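## Emptying and rinsing your Plumton bottle

I do this every evening, and it goes quicker than you'd think!

1. Unscrew the lid and put it where it won't roll off (mine loves the floor).
2. Tip the bottle over something that can take a spill.

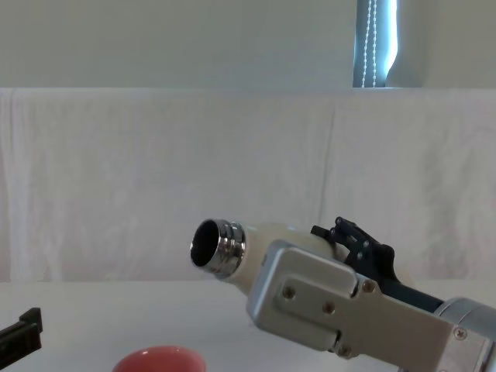 *Lid off, bottle tilted.*

3. Pour in 300 ml of warm water — plain tap water is fine — and swirl.

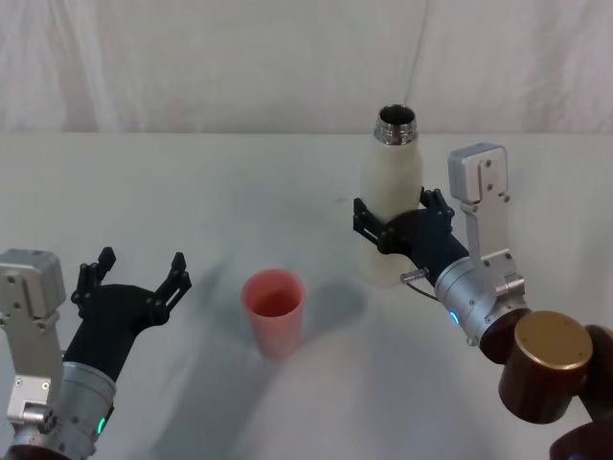
4. Empty it and repeat if it still smells of coffee.

**Caution:** no boiling water, please.

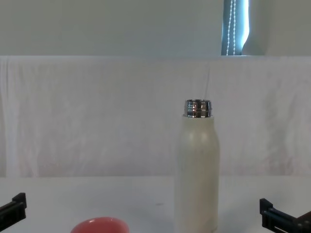 Drying is the slow bit. Leave the bottle standing upright with the metal neck bare, and wipe the ridges with a soft cloth. I put the lid back on in the morning.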